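Drekell mill open day, March 2022

Got there late, car park already full, ended up on the grass by the dye shed. Gate was $6, kids free. They told us at the door 300 had booked, felt like more in the tea queue.

First stop the scouring line. Noisy. Smells like wet sheep and dish soap. Guide was good but you had to stand right next to her to hear anything, so I missed most of the bit about water recycling. Something about settling ponds. Will look it up.

Spinning next – 19 frames, only half running because of the open day, which was a shame as that was what I came for. Got to feel the roving before twist goes in, comes apart in your fingers like fairy floss. The older frames came across from the Tremis works when that shut and you can still see the old paint under the new green.

Then the dyehouse. My favourite part by a mile. Colour cards pinned up all along one wall, 194 shades on the current list, and they keep a lab dip of every one in drawers. Teal is the hard one aparently. Too much green and the shops send it back. 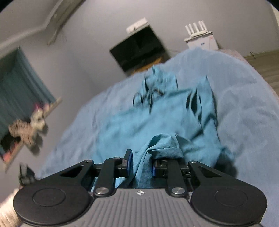

Ó Conaill reckoned the teal from the February batches was bluer than last winter's, and that anyone knitting a jumper from both should alternate rows or they'd get a stripe across the middle. Good tip. Went and checked the labels at the shop afterwards and the lot numbers are tiny, take your glasses.

Finishing shed was closed for repairs so we got a short video in its place. Fine, but the sound kept dropping out.

Lunch was sausage rolls and a decent pumpkin soup. Ran out of soup by one.

Mill shop – seconds bin is worth the drive on its own. Got four skeins of the charcoal and a Mulitberg blanket end with a pulled thread I can fix in ten minutes. Card machine was down, so bring cash next time. Queue took about 20 minutes and only one person on the till.

Parking out was chaos. If your going to the next one go early, do the dyehouse first and leave the shop till people are at lunch. Closed shoes too, they turned a couple of people in thongs back at the scouring line.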